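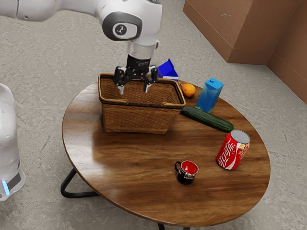 2 min read

Landeg two-finger gripper: finger pin retention

Product support / Grippers / Service note 171

Applies to Landeg two-finger parallel grippers fitted with the first-issue linkage pins. Units with the second-issue pins are not affected.

Fault
A linkage pin can move sideways out of its bore after repeated full-stroke opening. The finger then lags on closing and the fingertips meet out of line. In the worst case the pin leaves the bore and the finger hangs free. The controller does not detect this, as the motor position still reads correctly.

The fault was first reported from the Barnport test cell in February. The arm was picking groceries into a wicker basket, with the fingers opened wide over the rim for each release. A carton was dropped from height when the left finger gave way. No one was hurt. Inna Zhuravel examined the gripper at Warnthorpe and found 3 pins out of position, two on the left finger and one on the right.

The basket task was rebuilt in simulation with the same release height and a mixed load: fruit, cucumber, drink carton, full can, small cup. Side load on the pins was highest when a fingertip touched the rim while fully open.

Interim limits
Maximum opening: 12 mm less than full stroke
Maximum payload: unchanged
Fingertip contact with container edges: not permitted while open
Access below the gripper during motion: not permitted

Inspection
1. Stop the arm, isolate the power and lock off.
2. Support the fingers by hand.
3. Check that each pin head sits flush with the linkage. Any visible gap is a reject.
4. Move each fingertip sideways. Play should be equal on both sides.
5. Record the result against the gripper serial number.

Do not press a loose pin back in. Do not use thread adhesive.

Replacement
Pin kit LG-13 contains second-issue pins, clips and a setting gauge. Fitting requires the fingers to be removed from the body. Recalibrate the stroke before returning the gripper to use. The opening limit may be lifted once the kit is fitted.

Technical contact: Wellington Godoy, Warnthorpe
Kit orders: Carola Heitmann, Bollow depot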